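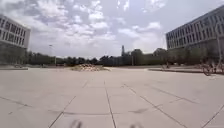
Resealing expansion joints in large concrete slabs — old filler has failed

Asked August 30, 2020 in Paving and Concrete

slabwork_1405

I look after the hard surfaces at a small office site outside Mitville. The courtyard is cast concrete slabs on compacted gravel. The joints were filled with a bituminous fiberboard and topped with a gray sealant when the slabs went in. The sealant has now let go along one side of most of the joints, and in several places it lifts out by hand in long strips. The fiberboard underneath is soft and dark but still there.

The slabs have not moved much. I put a straightedge across the worst joints and the difference in height is small enough that I would not call it a trip hazard. Weeds are coming up at the corners where four slabs meet. Last January we had standing water that froze in the open joints, and a few of the edges spalled after that.

What I want to know:

Do I need to remove the fiberboard, or can I seal over it?

Is a self-leveling polyurethane suitable, or should I use silicone? The supplier (Dervishi) stocks both and recommends whichever one I ask about.

How deep should the new sealant be? The data sheet gives a width-to-depth ratio but does not say where the depth is measured from.

The surface falls toward a drain along one side. Foot traffic and bicycles, no cars except one service van.

Jirov_flatwork

Leave the fiberboard if it is continuous and you can get enough depth above it. Rake it down until there is room for a backer rod plus the sealant. If it comes out in lumps, take it all out and use a larger rod.

The backer rod matters more than the brand of sealant. It has to be closed-cell foam and slightly wider than the joint so that it stays put under compression. It sets the depth, and it keeps the sealant from bonding to the bottom. A joint sealant should stick to the two side faces only. If it also sticks to the base it cannot stretch properly, and it tears or pulls off one side. From your description that may be what you have now — check whether the old strips come up with fiber attached to the underside.

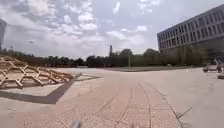 For depth, use a ratio of 2 to 1, width to depth, unless the data sheet for your product says otherwise. Depth is measured at the thinnest point of the sealant, which is over the top of the rod, in the middle of the joint. Finish the surface slightly below the slab so that wheels and brooms do not catch it.

Preparation is where most of the time goes. Old sealant residue has to come off the side faces mechanically. Solvent tends to smear it further into the pores. I use a grinder with a narrow diamond blade, a light pass on each face, then vacuum, then blow out with oil-free air. Repair the spalled edges first with a proper patching mortar and let it cure. Sealant applied to a crumbling edge will hold the crumb and nothing else.

Polyurethane is fine for foot traffic. Self-leveling grades run downhill, so on the steeper part near your drain use a non-sag grade and tool it. Block the ends of each run before you pour.

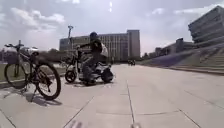
Large-format slabs, thin dark seams running in more than one direction.

brasell_road

just use sand. we did ours with sand and its been fine for years, weeds pull out easy

Jirov_flatwork

Sand works between small unit pavers. In a joint between cast slabs it washes down, and grit trapped in the gap can stop the slabs from closing up in hot weather. That is a common cause of spalled edges.

slabwork_1405

Checked the strips. There is black fiber stuck to the back of nearly all of them, and I found no rod anywhere. I will do a test length of 60 feet on the flat side with rod and polyurethane and leave the drain end until I have the non-sag grade.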